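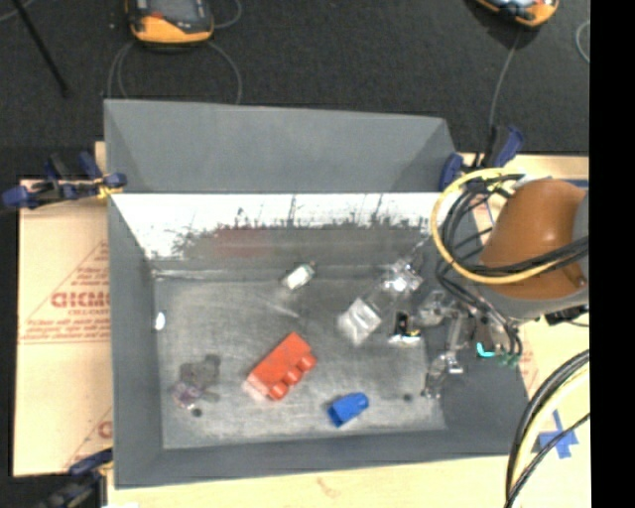 Rosura started with my sister's outgrown baby clothes and a spare room in Ludby that I was meant to be decorating. I'd sold a few bits online, then a few bits more, and before long I was renting a little shop on the corner by the post office and telling everybody I'd only do it for a year. It's mostly children's things, with clothes from newborn up to age ten, picture books, wellies, dressing-up outfits and toys. The toys come in all sorts of sizes, right down to a red-orange building block and a smaller blue one at the bottom of a big grey bin, and I'm as happy to take in the odds and ends as I am the big stuff. Somebody always wants them!

I should say how it works, as that's what most people ring up to ask. You bring your things in (clean, please, and with the buttons still on), I go through them with you at the counter, and you choose between cash on the day or credit to spend in the shop. Credit is worth more. Anything I can't sell you can take home again, or leave with me and I'll pass it along to the baby bank in Ustholm, where I drop off a carload most months.

Last year 548 families brought me something, and I'm still a bit stunned by that. Some of them I now know very well indeed - I've watched the same yellow raincoat go through three children in three different houses, and it came back again in February looking better than my own coat does.

We moved to the bigger place on Rutherford Lane when the old shop got too full to open the door properly. It's got a proper changing area, room for a double buggy, and a reading corner with 945 books at the last stocktake, all of them priced so a child can buy one with pocket money. Please let them sit and read. I don't mind a bit if nothing gets bought. There's a kettle too, for grown-ups who've had a long morning.

School uniform has its own rail at the back and gets very busy in August, so come early if you need anything with a Ludby badge on it. Shoes I'm fussier about: I only take them if they've hardly been worn, and the same goes for bike helmets, which I don't take at all unless they're boxed and new. Car seats are a no, sorry.

I'm open Tuesday to Saturday, half past nine till four, and you can park for 30 minutes outside for free. If you've got more than two bags, give me a ring first and I'll clear the counter for you.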